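Re: [teleop-users] how many demos for stacking?

> We have two people driving the arms at Rinditau and we keep
> getting stacks that lean. Is it the operators or the grippers?
> And do you clear the table between tasks or leave things out?

Hello all, and thanks for such a good question -- I've been meaning to write since April. My guess is operators, bless them. Ours got much steadier once we had them pause for 2 seconds above the stack before letting go.

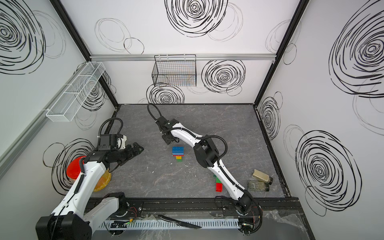

As for clearing the table, we stopped doing that. Bricks, spice jars, whatever is left over stays where it lies, and the policy seems to cope better for it. We do swap drivers after 8 demos, though, as tired hands teach tired habits. Do let us know how you get on!

Warmly,
the Pineck bench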